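Pelano Schools Mathematics Challenge: Frequently Asked Questions

Last updated October 19, 2022

Entry and eligibility

Who can enter?

Any pupil in the final two years of primary school or the first three years of secondary school. Pupils are placed by school year, not by age. A pupil who has been moved up a year sits the paper for the year in which they are taught.

Can a pupil enter a higher paper than their own?

Yes, if the school agrees. The pupil is then ranked with everyone else on that paper and does not appear in the results for their own year. A pupil cannot sit both. Requests to enter a lower paper are not accepted.

Can home-educated pupils take part?

Yes. They sit the paper at a host school. The list of host schools is sent out on request once registration opens. The host school must be named on the entry form before the form is submitted, and the host school has to confirm the place separately.

How does a school register?

Registration opens in August. One teacher is named as the school contact, and all papers, passwords and results go to that person. If the contact leaves the school, a replacement must be named in writing by the head of department. Access to the entry system is not passed on by telephone.

How many pupils can a school enter?

There is no upper limit for the first round. For the second round, a school may send up to eight pupils across all papers. Where more than eight have qualified, the eight with the highest first-round marks are invited. Individual entrants hosted by a school are not counted in its allocation.

The first round

Where is it held?

In the pupil's own school, under normal test conditions, on the day given in the contact's pack. All pupils on a given paper must start at the same time. Schools with staggered lunch breaks should check this before they book a room.

What is in the paper?

Short questions, each with a whole number as its answer. The questions get harder through the paper. Topics are number, shape, simple counting problems, ratio, and logic. Algebra is useful in the secondary papers but is not required in the primary ones. Nothing depends on a formula outside the normal school course for that year.

Is a calculator allowed?

No. Rulers, compasses and squared paper are allowed. Protractors are not. Smart watches and telephones must be out of the room.

How is it marked?

Each correct answer scores the marks printed beside it. A blank answer scores nothing. A wrong answer also scores nothing, so there is no penalty for guessing. Where two answers are written and neither is crossed out, the question is marked wrong.

How should a pupil prepare?

Past papers are the most useful material. Work one paper without a time limit first, then check each answer against the published solution, then try a second paper against the clock. Short sessions spread over several weeks give better results than one long session at the weekend. The practice set called Stultau is meant for pupils who have not sat a competition before. Pitine is the harder set and assumes that the Stultau questions can be done without help.

Practice at home needs no special equipment. Any quiet room will do.

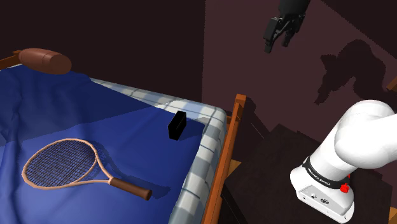 Vinh Trương: My daughter worked through the Stultau set and found the jump to Pitine too steep, mainly in the counting questions. Is there anything in between? She can list the cases when there are few of them but loses track as soon as the list gets long.

There is no separate set between the two. The first half of each past first-round paper is close to the level required, and the counting questions in those papers can be used as a bridge. For long lists, the usual advice applies: fix one quantity, list every case for it, then change it by one step and repeat. The worked solutions to Pitine are set out this way from the second section onwards.

Are the practice sets free?

Yes, to registered schools and to individual entrants. They may be copied for use in class. They may not be placed on a public website.

The second round

Who qualifies?

The qualifying mark is set for each paper after the first round has been marked. It is not known in advance and differs from year to year. In the last full session, 218 pupils qualified over all papers.

How does the second round differ?

It is a written paper. Pupils must show full working, and marks are given for method. A correct answer with no working scores at most two marks on any question. A wrong answer caused by a slip late in a sound argument will lose little.

What counts as full working?

Enough that another pupil in the same year could follow it. Drawings and tables are accepted as part of an argument. Trying a few values and noticing a pattern is a good start but does not show that the pattern always holds, and the mark scheme allows for this. Pupils should say in words why no other cases are possible.

May rough work be handed in?

Yes. It should be labelled as rough and placed behind the main answers. Markers read it only when the main answer is incomplete. Rough work cannot reduce a mark.

How long should a pupil spend on each question?

The paper is written so that few pupils finish it. Two complete solutions are worth more than a page of openings to every question. Pupils who are used to quick-answer tests often move on too early, and teachers may wish to set one second-round question for homework with several days allowed. 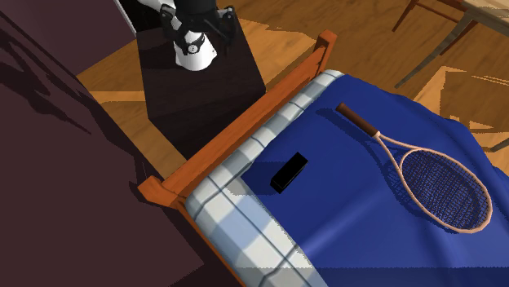
Where a question is in parts, the first part is normally there to help with the last. A result from an earlier part may be used in a later one even if the pupil could not prove it, provided that this is stated.

Is there a team event?

Yes, on the same afternoon as the second round. It is called the Vi Relay. Teams of pairs pass answers between them, and each answer is needed to begin the next question. Relay scores have no effect on individual placings. A school may enter any of its second-round pupils, and individual entrants may be paired with one another on the day.

What if a pupil is ill on the day?

The first round may be sat on the reserve date given in the pack. There is no reserve date for the second round. The pupil's first-round result stands and a certificate is issued for it.

What arrangements are made for pupils with additional needs?

The same as those in place for ordinary school tests. Extra time, enlarged papers, coloured paper, a reader or a scribe may be used where the pupil normally has them. Enlarged papers must be requested at registration. Diagrams can be supplied in raised form if the request is received at the same stage.

Results and awards

When are results sent out?

First-round results go to the school contact when all scripts have been entered. Second-round results take longer, as every script is marked twice by different markers. Results are not given to parents directly, except for individual entrants.

How are ties settled?

In the first round, the pupil with more correct answers in the last section is placed higher. If that does not separate them, the places are shared. In the second round ties are not broken.

Can a mark be checked?

Yes. The school contact may ask for a clerical check of any script, which covers the addition of marks and whether every page was read. A full re-mark is done only for second-round scripts, and the mark may go down as well as up. The request should give the pupil's entry number and the question concerned.

Are scripts returned?

First-round answer sheets are not returned. Second-round scripts are copied and sent back to the contact if this was asked for on the entry form. The comments on them are written for markers and tend to be brief.

Can old questions be reused in lessons?

Yes, once results for that session are out. Please keep the name of the paper and the year at the foot of each sheet.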